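How to Budget for a Bin-Picking Cell

Start with the parts, then the bin, then the arm. Most first budgets go in the other order, and the arm quote ends up being treated as the whole cost.

Step 1. List what you need to pick. Write down the size, weight and surface of every item. Clear and shiny parts go in a separate column, as they often decide which sensor you pay for. Our list at Harinard had 141 part numbers. Ermanno Greco cut it to 11 for the first trial.

Step 2. Price the gripper with everything that connects to it. Ask for fingers, brackets, fittings, hoses and cables on one quote. Valentini left the hoses off ours and we had to reorder.

Step 3. Plan the cable routing before you sign. Cables at the wrist need slack to turn, and that slack takes up room inside the bin. Ask the integrator for the clearance with the cables fitted.
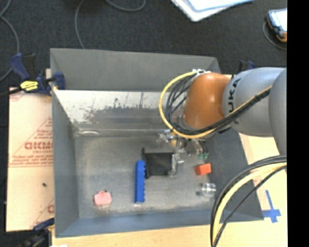 KUKA arm and gripper over a metal bin of mixed items. The bin is held with bar clamps.

Step 4. Decide how the bin will be fixed. Clamps are fine for a trial and cost very little. For production, get a price for a locating fixture, and include the time to set it up. If the bin moves, the taught positions are no good.

Step 5. Add a line for spares. We carry one set of fingers and two cable sets per cell. At the Gellville site the order took 7 weeks to arrive, so buy these with the cell.

Step 6. Budget hours as well as hardware. We allowed 288 hours for setup and testing and used almost all of them. Split the hours between your own people and the integrator, and put a rate on both.

Step 7. Get a second quote on the same parts list. Brusik quoted from our list and Valentini quoted from their own, and it took most of July to get the two lined up. Send the same sheet to everyone and ask them to fill in each line, including the ones they do not supply.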